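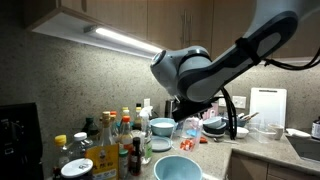

Unterbauleuchte Dramby - nach 8 Monaten

Im Februar gekauft, 109 Euro, jetzt mal ein kurzes Fazit. Montage ging allein, Schablone liegt bei. Schrauben zu lang für unsere Böden, also vorher messen! Hab dann kürzere aus dem Keller genommen.

Licht: neutralweiß, sehr hell, beim Zwiebelschneiden kein Schatten mehr von der eigenen Hand. Abends fast zu viel. Dimmen nur in drei Stufen, die unterste immer noch zu grell für mich. Flackern keins, Brummen auch nicht. Die alte Röhre von Hanby hat gebrummt wie ein Kühlschrank.

Schalter sitzt leider ganz hinten, mit nassen Fingern blöd zu treffen. Inès will den Funkschalter nachrüsten, kostet extra - finde ich frech bei dem Preis.

Strip unter den hellen Holzschränken, Granit drunter:

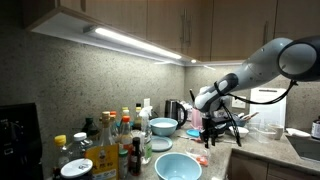 Putzen und Wärme

Abdeckung mit Spüli und Lappen, fertig. Fett setzt sich vorallem am Rand ab. Wird handwarm, mehr nicht. Kabel könnte länger sein, bei mir hats grad so bis zur Steckdose gereicht.

Würd ich wieder kaufen, aber nur im Angebot. 4 von 5 Sternen.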